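README – PC teardown cell, working rules

Maintained by Wanting Ye. Last real edit May 28, 2021. If something below doesnt match the cell, the cell is wrong until someone edits this file.

What this covers

Two-arm disassembly and reassembly of desktop towers. Drives, RAM, CPU, brackets. Recordings go in the Mallik set, 1,330 episodes in the current release. Laptops and all-in-ones are not covered, see the Edolard notes.

Before power-on

– Case on its side, panel off, open side up. No mains cable anywhere near it.
– PSU stays in and stays closed. Never open a PSU in this cell, not even by hand after hours.
– Strap on before you touch a board. Strap goes to the table stud.
– Both arms homed, e-stop pressed and released once per shift. Write it in the log.
– Fixture posts checked by hand. If one wobbles, stop and tighten.

Speed and force

Teach mode: tool speed capped at 50 mm/s inside the case outline. Free moves up to 400 mm/s, only with the gate shut. Grip force for drives is the "low" preset, don't touch the slider. If a part needs more than low it is caught on something – go look.

Handling drives

Caddy and drive move as one unit. Grip the caddy by its upper edge, never the drive body. Line up over the cage first, then straight down or straight up, no twisting. Cables get pushed toward the PSU side before the arm comes in. Second arm parks back behind the case and does not move while the first is in the cage. 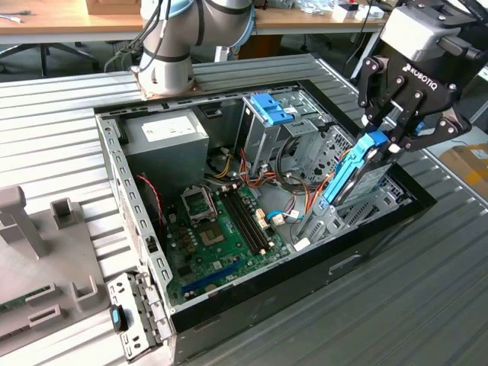 Handling CPU and RAM

Lever up and bracket open before the gripper goes near the socket. Chip out means the socket is exposed, so no tools passed over it. RAM by the short edges. Both go to the fixture, not on the metal table.

Labeling rules

– One episode = one part, one direction (in or out).
– Failed grasp is kept and tagged fail. Do not delete it.
– Human hand in the cell at any point = tag hand, and the episode leaves the training split. Currently 326 of these.
– Re-grips count as the same episode if the part never left the case.

Known problems

Older episodes from the Grímsdóttir batch use the old part names ("tray" for caddy). Mapping is in names.csv, mostly complete. Timestamps on the second arm drift a bit, fix planned for September. Cokach export drops the force channel – use the raw logs if you need it.

Changes

Ask Wanting before changing any limit. Limits changed without an entry in the log get rolled back, and the episodes recorderd under them come out too.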